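About Us

Veltido is a small company which records examples of handling work for learning systems. Our customers build software that should teach a robot arm to pick, place, sort and hand over. Such software needs many good examples before it can do anything useful, and our job is to make these examples with patience and to deliver them in good order.

Who we are

The company was started by Octavio Restrepo and Ermira Kadrić. Before that they both worked at Huneck, a maker of packing lines, where Octavio was responsible for grippers and Ermira for the training of line operators. They had often the same discussion at lunch: the machine is strong and exact, but it does not know what to do when a part lies a little differently than yesterday. Ermira had taught many people to do this kind of work with their hands. She wanted to know if the same lessons could be given to a machine.

We began with one pair of arms and one table. Today we have 3 stations in the former Muñoz furniture building, on the ground floor, and a small office on the level above it. The entrance is from the yard side.

What we do

One recorded run of a task we call an episode. An episode has a start, a goal and an end, and it is kept together with a written sentence of what should be done, for example "move the red blocks to the other bin." The sentence is important to us. If the sentence says one thing and the arms do another, the episode goes back and it is recorded again.

Our operators guide the arms themselves, one person for one station. A new operator practices for two weeks before the first episode is kept. In this time he or she learns to move slowly near the parts, to open the gripper early enough, and to make a correction in a calm way when a grasp is missed. We keep a part of these corrections in the delivery, marked separately, and the customer can decide to use them or not.

For our last complete set, called Falomo, we recorded 2082 episodes of sorting with two arms. After review 1223 of them were accepted. Some people are surprised by this number – we prefer to tell it openly. The episodes which are not accepted are not deleted. They stay in our archive with a note of the reason, and our customers may ask for them.

How we work

Every task begins with simple objects. Colored blocks and plastic bins are still our favorite material, even after larger orders, and all new tasks are tried with them first. The bins are turned and moved between episodes and the blocks are mixed again, so that the learning system does not learn only one position by heart.
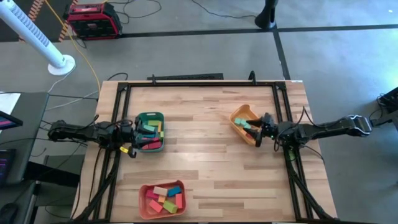 Sorting station with two arms, colored blocks and three bins.

Yoon-hee Baek leads the review. She and Cristian Llanos watch each episode from beginning to end at normal speed, and the difficult moments again slowly. They check the sentence, the grasp and the final position of the objects. Cristian also writes the task instructions, in English and Spanish, and he is the right person to ask if you have a question about our file structure.

Segundo Arboleda takes care of the stations. He mounts the arms, checks their zero position each morning and changes the gripper fingers when they are worn. He also keeps the station book, where each change of equipment is written by hand with date and signature. A copy of the pages is included in every delivery.

Working with us

We accept small orders and we like to begin with a trial set. Please send us a short text about your task, the objects you want to use and the kind of arm you have. If your objects can be sent by mail, even better. We answer normally in 2 working days.

Visitors are welcome after appointment. We close the stations in the last week of December for maintenance, but the office reads its mail also then.

Page last revised May 2026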